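Home | Opinion | Materials | Policy | Archive | Contact

A deposit should be paid on the bottle, not on the drink

Most deposit return schemes for plastic bottles are designed by people who think about sales. A fixed sum is added at the till, a label is printed to show that the sum was paid, and the money goes back to whoever hands in the empty. The label therefore carries the legal identity of the container. I think this is a mistake, and the trial in Clakthorpe shows why.

The Clakthorpe trial ran for 18 weeks and covered 11 shops. Returns were accepted only if the code on the label could be read. A bottle with a torn label was refused, as was one that had been flattened so far that the code folded over on itself. The refused bottles went into general waste or were carried home again. Nobody recorded which.

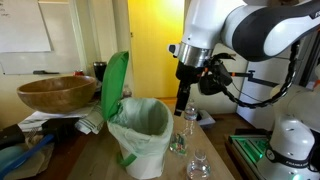

The weakness lies in treating two questions as one. The first question is whether a deposit was paid on the item. The second is whether the item is worth collecting as material. A reader at the shop answers the first and has no interest in the second. Yet the public case for the scheme rests almost wholly on the second. PET has the same value to a reprocessor with or without its label, and in practice the label is a nuisance, as it has to be washed or sorted off before the flake can be used.

Fiona Halliday, who kept the trial's records, argued in February that refusals were a matter of user training. People should be told to keep bottles whole and labels dry. I do not find this convincing. For years households were asked to crush bottles to save space in the kerbside box, and many still do so without thinking. A scheme that needs the opposite habit will pay for it in refusals for a long time.

There are two workable changes. One is to mark the container itself, with a code moulded or etched into the base, where the plastic is thickest and least likely to fold. Kimie Hamada's costing for the Hido filling line put the change at the mould stage, so the expense falls once per mould and does not recur with every bottle. The other is to pay by weight at staffed depots, as Vondero does for cans, and accept a certain amount of leakage from containers bought outside the area.
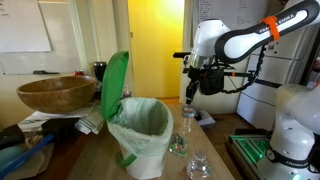 Clear drinks bottle held upright by the neck.

I prefer the first. Payment by weight is simple, but it rewards anyone with a van and a source of undeposited stock, and the checks needed to prevent this soon cost more than the readers they replace. A base code keeps the link between payment and object. It also lets the label go back to being a label, which the brand owner can shrink or drop.

The usual objection is that small bottlers cannot afford new moulds. The Kurian proposal deals with this by allowing 2 years of mixed operation, during which either mark is valid. That seems long enough. Moulds wear and are replaced in any case – the rule need only say what the next one must look like.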